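Hustorley, upper room: floor, mat and dressing table

Gallery notes, Kandel household care. Compiled by Reet Navickas, checked by Sarmīte Lukoševičius. Last revised 19 August 2020.

The upper room at Hustorley is entered in the Kandel register as number 662 and is cleaned as a single unit: floor covering first, then the painted furniture, then glass. The pictures on this page relate to the floor mat and the white dressing table. Soft furnishings and windows have their own page.

Floor and mat

The floor is a smooth dark green-teal surface with a high gloss. Grit shows on it quickly and scratches it if dragged, so mats are lifted clear, never slid. Dry sweep with a soft head, then damp mop with well-wrung microfibre. Standard dilution is 50 ml of neutral cleaner to 5 litres of water. No wax or polish is applied on top.

The mat is rectangular, beige and speckled, with slight fraying at the edges. Fraying of this order is recorded but not trimmed. Loose ends are to be left alone until the mat goes for binding, as cutting them back at floor level usually opens the next row.
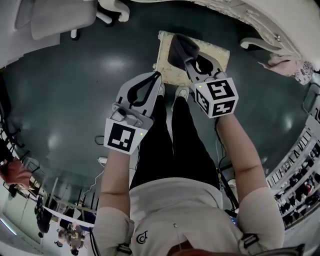
What is the best way to dry a small floor mat after washing?
Lay it flat on a rack with air moving underneath, and turn it once when the upper face feels dry. Hanging a wet mat over a line puts the weight on one fold and tends to leave a crease that won't lie down again. Keep it off radiators, particularly if it has a rubber or latex backing.

Cloths used on the mat are kept apart from those used on furniture. Dark cloths go to the floor and pale cloths to painted surfaces, where any transferred dye would be noticed at once. A cloth is folded into quarters and turned to a fresh face when the working side is dirty. Once all the faces have been used it goes into the wash, and it isn't rinsed out and carried on with.

Marks on the mat are pressed, not rubbed. Place the folded cloth flat, apply steady pressure, lift straight up. Repeat with a clean face until nothing further transfers.

Dressing table

White, ornate, in the French provincial manner. Curved cabriole legs, carved scrollwork to the apron and corners, small gold knobs. The upper drawers are of unequal width, the wider one on the left, with a long drawer beneath. An oval mirror stands at the back in a carved white frame with a crest.

The carving is the slow part. Dust collects on the upper side of each scroll and in the corners of the raised moulding round the long drawer. Use a dry, soft brush held at a low angle and work from the mirror crest downwards. Spray is not used directly on the piece; a barely damp cloth is enough for finger marks near the knobs. The knobs themselves are wiped dry. Metal polish must not be used on them, as the residue stains the white paint behind and is very hard to shift.
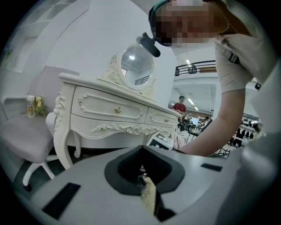
White dressing table with oval mirror, Hustorley upper room.

Mirror glass is cleaned with the cloth only, moistened away from the table and worked from the centre out to the frame. Stop short of the edge and finish with a dry corner of the cloth. Liquid that runs behind the frame will attack the silvering from the back, and the first sign is usually a dark spot low down.

Drawer runners are checked in October with the rest of the painted furniture. If a drawer binds, rub the runners with plain candle wax. Oil is not suitable.

Register and related pages

The register now holds 1,328 entries. Mats and loose covers are listed by room; furniture is listed by room and then by finish. The cleaning schedule for the ground floor is filed under Jondico, and the store inventory under Org. Corrections to this page go to Reet Navickas, quoting the room number.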